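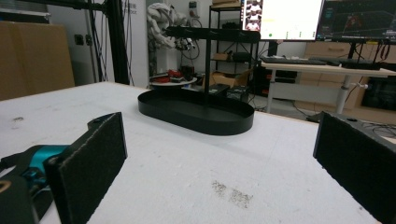

I said I'd write up how the first four months of the shared workroom in Falmont have gone, so I'm doing it before I forget the details.

We opened in November with eleven desks, a kettle and a lease on the floor above the old Dramel shoe shop. The idea was simple enough. There are plenty of people in town who work for themselves at the kitchen table, and most of them would like to do that near other people a couple of times a week. Jocelyn Campbell had been saying this for years. I had some redundancy money and was tired of my own kitchen, so the two of us signed for it.

The rent is $473 a month, cheap for the main street and a bit dear for a room with one working radiator. Before we'd had a single member through the door we'd spent $2242 on desks, paint, a second-hand router and getting the lock changed. I'd budgeted less than that. The lock was the surprise. The building has one of those old street doors that nobody makes parts for, and the locksmith had to come back twice.

We charge by the half day. I wanted a monthly membership and Jocelyn didn't, and she was right. People who freelance don't know what their month will look like, and they won't commit to a fee in a slow one. With half days they come in, pay, and come back if they liked it. A few have asked for a regular desk since then and we've worked out a price with each of them as it came up.

The thing I got wrong was noise. I'd assumed that everybody would want quiet, so I put up a sign asking people to take calls on the stairs. The stairs are freezing. Mekdes Negash does bookkeeping for half the cafes in town and is on the phone most of the morning, and after two weeks of it she told me she'd either be sitting inside or going home. The sign came down. We talked about it over lunch and settled on calls being fine until noon and then quieter in the afternoon. It mostly holds.
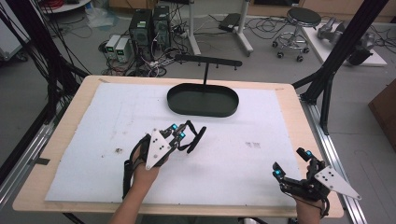 Lunch has ended up being the part people mention when I ask why they come. We never planned it. Kiros Lencho started bringing soup in a big pot because he'd made too much, then other people brought bread, and now there's usually something going at half past twelve. Two bits of paid work have come out of it that I know of. Nuria needed someone to redo the labels for her spice business, Ambaye, and the person who did it was eating across from her. The other was a translation job that got split between two members when the deadline was too tight for one.

We tried evening talks as well. The first had a good turnout, the second had five people counting me and Jocelyn, and we let it drop after that. I think by six o'clock people have had enough of the place and want their tea. I might try a breakfast one in spring, when it's light.

On money, we had some 307 paid half days over the four months. That covers the rent and the power with a little left over, and doesn't pay either of us anything. I'd like to get back what we put in by the end of next winter. If we don't, I'll have had a cheap desk and decent company in the meantime, and I can live with that for a while yet.

Still to sort out: the second radiator, somewhere to lock up bikes, and a booking system. At the moment bookings are a paper diary and my phone, and I've double-booked the corner desk more than once. Asnakech Tufa has offered to set us up with Skamum, the one she uses for her piano students. She's going to show me how it works next time she's in - if it can send people a reminder the night before, I'll probably go with it.

If you want to try a half day, come up any morning after nine. The street door sticks, so give it a shove.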